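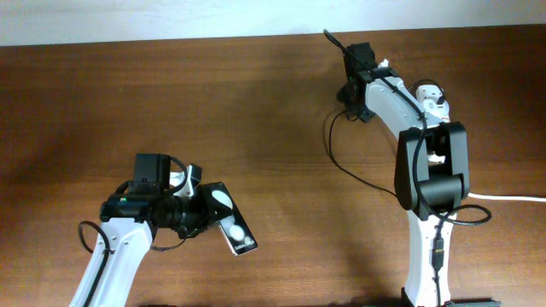 Notebook, May - records migration for the veterans' advisory service

Start 09:10. Continuing with the import of the old case register into the Jaber database. The Giltex export came through overnight as a single delimited file, 461 rows, one per enquiry. Header row present, character set wrong again. Converted before loading, otherwise the pound signs in the pension notes turn into two characters and the field length check fails.

First pass
276 rows loaded clean. The rest went to the reject file. Sorted the rejects by error code:

Service number missing or too short. Most of these are widows' and dependants' enquiries where the caller never had the number to hand. The old form allowed a blank and the new one does not. I have put in a placeholder code beginning ZZ so they load, and the advisers can filter on it later. Do not use 00 as the prefix, it collides with a real range on the older paper cards.

Discharge date earlier than enlistment date. Two-digit years. The import assumes anything under 50 belongs to this century. Moved the pivot to 20 in the settings file and reran. All of these now load, but the dates want checking against the cards before anyone quotes them in a claim letter.

Branch of service not in list. Old register has free text here. Wrote a lookup table by hand, saved next to the import script. Merchant Navy had no entry at all in the new list - added it.

Second pass
Finished 11:40. Four rows still rejected. Two are duplicates with different surnames, same service number and same date of birth, so probably a change of name on marriage. Left both out and flagged for the casework desk. I am not merging records on a guess. The other two have a line break inside the notes field and will have to be keyed in by hand.

Access and the form
Tested the public enquiry form with the Tornetti screen reader. Results:

The drop-down for type of benefit changes the page as soon as an arrow key is pressed. A keyboard user gets thrown to the housing page before reaching the third option. Needs a separate Go button.

Skip link works but lands on the menu instead of the main text. Wrong anchor in the template, fixed on the test copy only.

Error messages appear in red at the top and are not read out. The focus stays on the Send button, so someone listening has no idea the form has failed. Moved the focus to the first faulty field. Works on the test copy, slow on the older laptop.

Telephone field rejects spaces. Told it to strip them.

Gruler print server
Letters still come out with the address 4 mm too low for the window envelopes. Changed the top margin in the template, no effect. The server keeps its own copy and only reloads after a restart. Restarted at 15:20, test letter fits. Anyone editing a template should restart the service afterwards or the change will sit there doing nothing.

Left to do
Key in the two notes rows.
Answer from casework on the duplicate pair.
Copy the anchor and focus fixes to the live form, after 18:00 when the enquiry line is shut.
Ask whether closed cases from the paper cards are in scope. The retention schedule can be read either way and I would like it in writing before scanning any of them.

Backup of the Jaber tables taken at 16:05, before and after counts agree.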